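# Chapter 4: Drying Small Things

I did my first proper wash at 19, in a shared house with one radiator and 30 pegs between all of us. I hung everything the same way - jumpers, tea towels, socks - and wondered why half of it stayed damp until April. So this chapter starts with the small stuff, the bits that get squashed into the gaps once the shirts have taken all the good places.

You'll want somewhere to hang things and something to put them in. I like a shallow plastic basin, the see-through kind, because a lost sock shows up straight away.
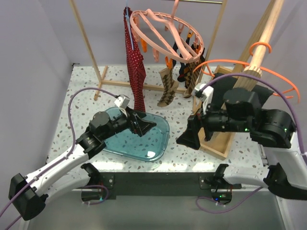

Keep yours close enough that you can reach it without taking a step. It sounds fussy, I know, but try hanging 32 baby socks with the basin on the far side of the room and you'll soon come round!

Now, cloth. A thin cotton piece dries quickly if air can get at both sides of it. Socks are slower, mostly at the toe and heel where the knit is thicker, and a thick pair in a cold room can take 48 hours. Spread them out if you've got the space, and don't leave a pair lying one on top of the other for longer than you need to. Checks on the tray, stripes still in the air: I do mine a pair at a time, so the patterns never get muddled.

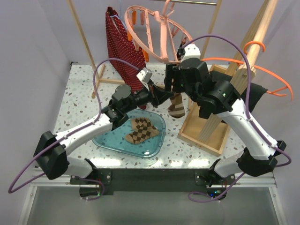 *Photo: Sebastian Oprea / Lungu*

A wooden rack suits this sort of work very well. Mine has a rod along the top, and I give anything long that spot and let it drape (spotty things look rather jolly up there). In the first exercise you'll hang a small load of your own and check it every 4 hours, so find a notebook and a pencil before you fill the basin.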